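Workshop tips: choosing and looking after gripper pads

I promised a follow-up to my September page on cheap ways to pick things up, and then I got distracted by pads. Ribbed ones, flat ones, foam ones, a dreadful pair I cut out of an old bath mat. If you've got a two-finger gripper at home or in a shared workshop, the bit that touches the object matters far more than you'd think from reading the adverts, so this page is mostly tips on that, with some grumbling about tabletops thrown in.

Start with something dull from your own desk. Everyone wants to begin with an egg! Please don't begin with an egg. I use a computer mouse for nearly all my comparisons, as it's smooth on top, has sides meant for holding, and costs very little if it ends up on the floor. It also has a front and a back, so you can tell at a glance if it has twisted in the fingers.

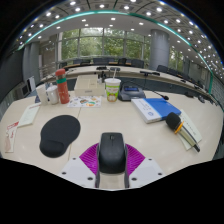

Hold low on the sides. My first instinct was to grab any rounded object at its widest, and that's fine for a ball, but a mouse gets narrower towards the top and a high grip just squirts it out downwards like a wet bar of soap. Bring the fingers down until the pads are nearly brushing the table, close them slowly, then lift a finger's width and wait. If it's going to slide it will usually do it then.

Ribbed pads like to bend a little. The fan-shaped sort wrap themselves round a curve if you let them, and you can spoil that by squeezing too hard (I did, for weeks). Bożena Kozłowski, who lent me her Prenora pads for the whole summer, told me to close until the ribs just start to lean and then stop. I've passed that on to everyone since. The Rekitz pads I bought afterwards are stiffer and want a firmer squeeze, but the same test works.

Some notes on washing them, as I get asked this a lot:

Warm water and a drop of washing-up liquid.
An old toothbrush along the ribs, never across.
Dry them on a tea towel, out of the sun.
No furniture polish anywhere near them. I ruined a pair that way.
Talc is for storage only, and wipe it all off before you use them again.

Now, tabletops. A glossy table is lovely to wipe down and a nuisance to work on. Small things skate away when one finger touches before the other, and you end up chasing them across the top. The cheapest cure is a mouse mat. It gives you a bit of drag, and it makes a target too, so you can put the object back in the same place for every go. A dark mat is easy to find on a pale table, but do think about the colour of the thing you're lifting. Black on black is harder work for a camera, and for me too in the evenings, so I like to try at least one awkward pairing before I trust a set-up.

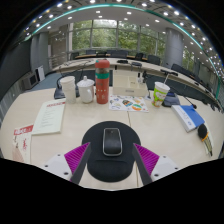

Line up before you go down. It sounds so obvious written out! But if the object isn't midway between the fingers, one pad gets there early and shoves it along. I come in from behind, open wider than I need, look at the gap on each side, and only then close. Radosław Michalski does it all in one swoop and says I'm fussy. He also picks his mouse up off the carpet more often than I do.

Leave a few ordinary things standing about on the table. I used to clear everything away first, and my grippers did beautifully and then went to pieces as soon as there was a mug nearby. Cups, papers, a flask, whatever you've got. Keep the drinks well back with their lids on, please, and don't use your good flask. Paper is worth having too, because a low finger can catch the corner of a leaflet and drag it along, and you'll want to know about that early on.

Write down your tries. I keep a squared notebook with a line for each pad: which object, which surface, held or dropped. After 500 lifts the Prenora pads had gone a bit shiny on the tips and still held. I'd planned to take the Rekitz ones to 2,000 but stopped at 1,394, when a rib split near the base. A dab of flexible glue got me nowhere, so I wouldn't bother. 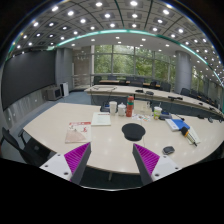 Teresa Wieczorek

Edges are their own little problem. If you work near the front of the table, one finger may be over the top while the other hangs over nothing, and it's very easy to nudge something off. I put a strip of masking tape a hand's width in from the edge and keep everything behind it. On a curved table you'll need to snip the tape every so often to get it to follow round.

Check the screws on the finger plates at the end of each session. They work loose with all that opening and closing, and a plate that wobbles feels exactly like a slipping pad. I bought 2 sets of new pads before Hanna Sobczak handed me a screwdriver. Snug is enough, as overtightening can crack a printed plate.

I store spare pads flat in a Binwood drawer tray with baking paper between them. Don't stack anything on top or the ribs take a set and never quite come back.

Next on the list is soft fruit, and I've got my eye on some plums. If you've found a pad that copes with a glazed mug handle, do write in, as I'm still dropping mine.

Page last changed November 2019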